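Clasificación de piezas electrónicas por demostración
Memoria del proyecto – grupo Purketby

3. Montaje y tarea

La tarea consiste en coger piezas sueltas de una bandeja metálica forrada con papel y dejarlas en recipientes amarillos a los lados. Trabajamos con dos brazos sobre la misma mesa. Los dos se manejan a distancia desde el puesto de mando, con el programa Lokovix, que guarda las posiciones de las articulaciones y las cámaras en un mismo archivo.

Elegimos piezas difíciles a propósito: una placa de circuito roja, componentes cilíndricos pequeños y cables finos.

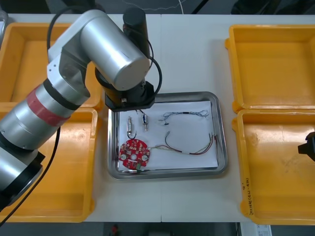
Figura 4. Uno de los brazos sobre la bandeja de piezas, entre los recipientes amarillos.

4. Grabación de las demostraciones

Cada demostración empieza con los brazos en reposo y termina cuando el operador da la orden de parada. Grabamos 75 y descartamos 18, casi todas por cables que se engancharon en la pinza. El tiempo total de grabación útil fue de 2734 segundos.

Al principio guiábamos los brazos con la mano. Las trayectorias salían suaves, pero el cuerpo del operador tapaba la bandeja en la cámara fija y tuvimos que repetirlas. Con el mando a distancia se tarda más en aprender – las primeras tardes apenas avanzamos – y a cambio las imágenes quedan despejadas.

También fijamos un orden: primero la placa, después los cilindros y al final los cables.
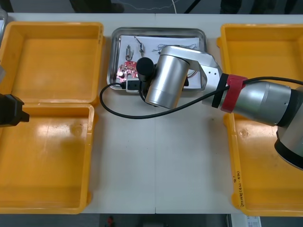

Sharon Mussa opinó en la revisión intermedia que un orden fijo hace que el modelo aprenda la secuencia y no las piezas, y pidió que al menos un tercio de las demostraciones empezara por otra distinta. Lo aplicamos en la segunda tanda.

El cambio obligó a etiquetar de nuevo los archivos. Tadeusz Pawłowska escribió el guion que separa cada demostración en tramos según la apertura de la pinza. Falla cuando el operador abre y cierra varias veces seguidas, y esos tramos los corregimos a mano.

Las cámaras de muñeca sirven sobre todo para el momento de soltar. En el plástico amarillo hay reflejos fuertes, y bajamos la exposición antes de la segunda tanda.

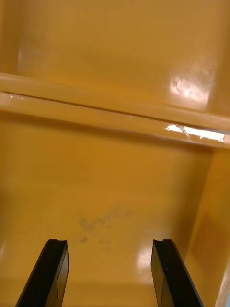 5. Resultados

El modelo entrenado con la segunda tanda completó 66 de cada cien intentos con la placa. Con los cables el resultado fue bastante peor y no lo damos por válido hasta repetir la prueba con más demostraciones. Queda pendiente comparar las dos tandas con el mismo número de archivos.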